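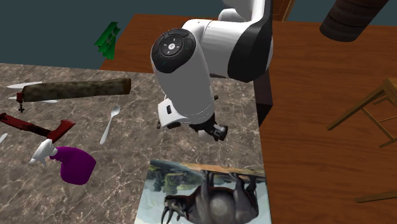 About us

Pernetti is a small company in Mundwood. We prepare robot arms for work in kitchens and homes, and we test each task in simulation before we try it on a real arm. Alaric Montoya started the company with two colleagues from Kälin, and today we are 6 people.

Every March we have an open day. The last one was on 3/10/18 and 122 visitors came to see us, many of them with their children. In the morning we showed the simulated kitchen on the big screen, where the arm must pick up household things from a marble counter. The visitors could choose which thing it should try next. The spoon was asked for very often, and also the hammer. In the afternoon we opened the workshop and let the guests move our real arm by hand, slowly, with one of us standing beside it.

We also receive school classes during the year. A visit takes roughly 500 steps of walking, as one teacher from Trilemley has measured for us, and there is an elevator. Groups can have up to 7 persons for each guide. Please write to our office some weeks before, and tell us the age of the students and which language they prefer.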